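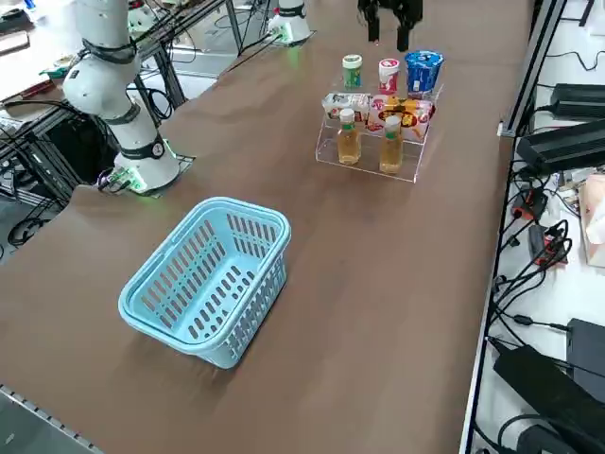 Figure 1. Two-arm table with the tiered stand and the empty basket.

## Session 5: Pick from stand, place in basket

Shared workshop build, Metstead. Notes by Mireille Matar, with wiring corrections from Gyula Hegedűs.

### Layout

Both arms mount along the same edge of the table. The tiered stand has three steps, so every pick happens at one of three heights. Teach the top shelf first. The gripper comes in from above, and the cups and the small bottle there leave the most open space over them.

The flat snack packages on the middle shelf are harder. Two fingers need something to close on, and a package lying flat gives them very little. Lorenz Gisler's group will try a tilted approach in August.

The tea bottles on the bottom shelf go last. Lower the gripper in front of the stand — the shelf above blocks a straight move from the back.

### Before you power on

1. Check that the mounting plates are tight.
2. Trace each arm cable by hand from the base to its supply.
3. Keep the basket inside the taped outline in your worksheet drawing.
4. Set the speed limit to 30 percent. It stays there for the whole session.

### Waypoints

Record five for each item: home, above item, grasp, lift, above basket. Set the lift point at least 27 mm over the item's resting height. Clear acrylic is easy to misjudge by eye, so use the ruler to find the shelf edges.

Save the file under your group name and the shelf, for example `gimon_top`.

### For next time

Read pages 30 to 43 of the workshop binder. Bring one failed grasp, written up in a few lines with the waypoint where it went wrong.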